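Projektbericht Automatisierung – Greifer-Kit Varnex im Test
Stand: 7. Nov. 2019

Ziel war, das Kit Varnex von der Firma Brostivel zu bewerten. Also: Taugt das für Leute wie uns, die keine eigene Werkstatt haben? Geliefert werden Zweifingergreifer, Handgelenkkamera, Netzteil und die Software Husar. Arm muss man selber haben. Anleitung 43 Seiten, davon brauchbar vielleicht die Hälfte, der Rest ist Sicherheitstext.

Aufbau ging schnell. Flansch passt, Schrauben liegen bei, Kabel etwas kurz. Kalibrierung der Kamera dagegen zäh – Husar bricht beim ersten Start ohne Meldung ab, beim zweiten Mal lief es dann durch. Warum, wissen wir nicht.

Hauptversuch: helle, flächige Teile ohne Aufdruck greifen. Die Kamera sieht dabei beide Finger und das Teil dazwischen, sehr nah dran. Schärfe vorne schwach, weiter hinten besser. Kontrast zu blauem Untergrund gut, Kanten findet die Software meistens. 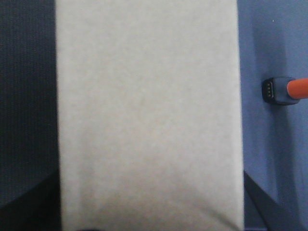

Horkeck, der Händler, schrieb uns auf Nachfrage, der Nahbereich sei bei dieser Optik bekannt und man solle den Fokusring um zwei Rasten zurückdrehen, danach neu kalibrieren. Ein anderes Objektiv gebe es frühestens im Februar, der Preis dafür stehe noch nicht fest.

Haben wir gemacht. Etwas besser, aber nicht gut. Für reine Kantenerkennung reicht es, für Aufdrucke oder kleine Etiketten würden wir uns nicht drauf verlassen. Von den Probeläufen mussten wir 11 abbrechen, fast immer weil die Software das Teil verloren hat sobald die Finger zugehen. Die Greifkraft lässt sich nur in zwei Stufen einstellen, das ist für weiche Sachen zu grob.

Zum Platz: Das Kit selber braucht wenig, aber der Arm will Abstand nach allen Seiten. Glatter Boden ist gut zum Rollen vom Gestell, eine Bodenmarkierung hilft beim Freihalten der Wege. Glastüren und glänzende Flächen haben wir als möglichen Störfaktor fürs Licht notiert, aber nicht extra gemesen. 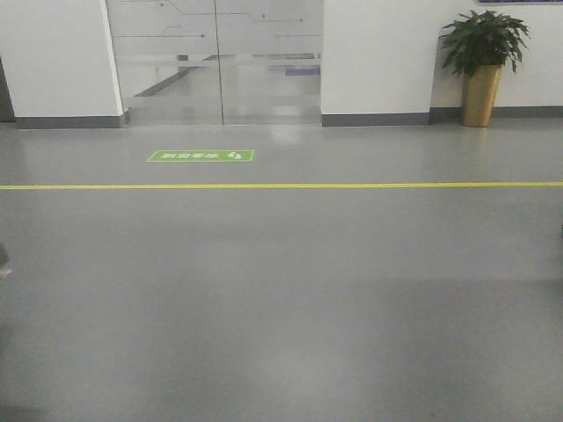 Offen ist auch noch die Frage mit der festen zweiten Kamera. Husar kann zwei Bildquellen gleichzeitig aufnehmen, die Zeitstempel laufen aber auseinander. Müsste man von Hand nachziehen oder ein Skript schreiben, dazu sind wir nicht mehr gekommen.

Bewertung kurz: Mechanik gut, Software mittel, Optik schwach. Support antwortet schnell. Für ein Semesterprojekt ok, für Dauerbetrieb eher nein. Messprotokolle und Kalibrierdateien liegen im Projektordner, Tabelle mit den Abbrüchen wird nachgereicht.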